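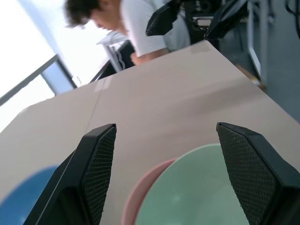
Wrist view with the green plate between the fingers and the pink one just behind it.

I spent most of April on the grasp planner and the trouble was always plates. Two overlapping rims look like one thick rim to the segmenter, so Mulham (our planner) would pick a grasp point on the wrong edge and close on both.

The fix is dull. The mask is now split by color before the rim fit runs, and any fit with fewer than 382 depth points gets thrown out. Below that number the ellipse swings all over the place. Window light still bothers it. A bright patch on a pale plate leaves a hole in the depth map, and I fill it from the last 8 frames, which adds a little lag.

I also moved the approach step out of the Fultia node and into its own process. It used to block the controller while it waited for a new mask. Now the controller keeps the last good target and slows down until a fresh one comes in.

Logged 16 runs with the new build. Two bad grasps, both on the rear plate of a pair. I haven't looked at the logs closely yet. Next is the timeout in the replanner, which is still hard-coded.

Filed under: Perception, Grasping, Build notes

Recent posts
Moving the Stunduvitz configs to one file
Replaying logs without the arm
Desjardins calibration script, second try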